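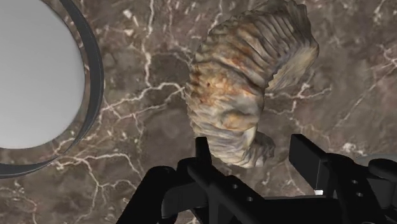
I'd been meaning to get to the Irnham fossil and shell fair for years, and every year something got in the way. This time I booked the Wednesday off, caught an early train and was at the door before ten with a flask, a hand lens and far too much cash in my pocket.

6 min read

The fair fills the old corn hall and spills into the yard behind it, with 48 tables this spring. I did one lap with my hands firmly in my pockets (my rule, and I broke it at the third table). Most of the stock is Jurassic and British, which suits me very well. There were ammonites of course, trays and trays of them, and belemnites sold by the scoop, but what I'd come for was oysters. I love fossil oysters! They're lumpy, heavy and badly behaved, no two grow the same way, and you can still pick up a good one for the price of a sandwich.

Fengying Pan had the best of them, laid out on folded towels along the back wall. She let me handle everything, including a big ribbed one from a quarry near Grerkmont that was far beyond my budget, and she showed me how to find the growth lines with a torch held low to one side. You tilt the light until it almost skims the surface and all the ridges jump up at you. I must have stood there for half an hour. She also put me right about the so-called devil's toenails in my own collection, two of which I've had labelled wrongly since school. They've got new labels now.

Lunch was a cheese roll eaten on the steps outside, then back in for the cleaning demonstration at one o'clock, which was the part of the day I'd recommend to anybody. Su-chen Kwok worked on a piece of limestone with a pin vice and a soft brush, talking all the while, and in 28 minutes she had brought out one whole side of a small scallop. Her advice was to start with the dullest tool you own and to stop while you're still enjoying it. She doesn't like vinegar and got quite fierce on the subject, as it eats the shell along with the rock. Plain water, a toothbrush and a night on the windowsill will do for most beach finds.

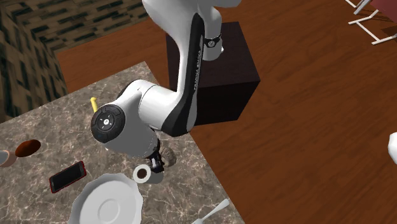 Yen-ting Lam disagreed with her about the windowsill, and told me later over tea that strong sun had cracked two of his clay-filled shells, so he dries his in a shut drawer on newspaper and leaves them there for a fortnight. I've tried both since I got home and so far the drawer is winning, though it does make the socks smell of low tide.

The talks upstairs were packed. I only got into the second one, on how oysters cement themselves to whatever is handy and then take on its shape, so that you sometimes find the print of an ammonite on the underside of a shell long after the ammonite itself has gone. I'd read about that but never seen it, and the speaker passed three round the room! Mine had lovely crisp ribs right across the base.

I came home with four oysters, a bag of crinoid stems for my niece and a slab of something from the £18 box that I still can't name. If you're thinking of going, take small notes and a box with a proper lid, and do the yard first, as the bargains out there had mostly gone by noon. The bus back to the station stops at ten past four and the next one is a long wait.

Recent posts
Low tide at Vusuren: what the storm left
Sorting 200 beach finds on one kitchen table
A beginner's hand lens, and how to hold it
Labels that don't fade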